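Ear Training for Singers, Handout 4: Finding the Bass Line

Okay, so last time we clapped our way through the slow section of "Lurkum" and I promised we'd get to the low notes. If you missed it, borrow somebody's notes on compound meter, you'll want them by Sunday.

Most singers listen from the top down. I did it for years! I could sing back any tune after two hearings and had no clue what was going on underneath. So for this unit I want you to ignore the melody completely, which is harder than it sounds when the melody is the part you already love.

Start with the recording of "Praltthorpe". Play the first 8 bars and hum the lowest thing you can hear, even if you're humming it two octaves up. Don't write anything yet. Play it again and hum only the note on beat one of each bar. Most of you will drift up to the cello line around bar five (I still do, if I'm tired), so go back and catch the bass again before it moves down by step.

Now write down scale degrees, not letter names. If the song is in F and you hear F, write 1. If you hear C, write 5. Leave a blank where you aren't sure and keep going – a blank costs you nothing, and guessing tends to pull the next note off too.

Something to watch for: a 3 in the bass very often means the home chord is upside down, so to speak, with its third at the bottom. Sing 1, then 3, then 1 again while a partner holds the chord on the piano. Feel how the 3 wants to go somewhere? We'll call that first inversion from here on. Same thing with 7 in the bass, which nearly always leans up to 1. Mebrat Moges found a spot in the second verse where it falls to 6 instead, and I'd like everybody to find it too.

For homework, do the whole first verse, then sing your bass line while you tap the melody's rhythm on the table. Slowly, please. If you get tangled, drop the tapping and get the singing steady first. Bring pencil copies, because we'll be swapping and correcting.

One more thing on phone speakers: they swallow almost everything down there. Use headphones, even cheap ones.

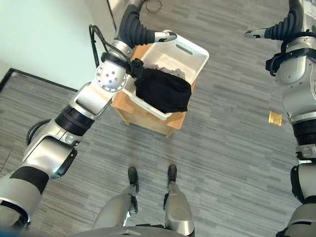

Natália Malý: I tried the humming with headphones and got as far as bar six before the cello grabbed me. Is it cheating to sing the bass an octave up all the way through, or should I switch down when it gets too high for me?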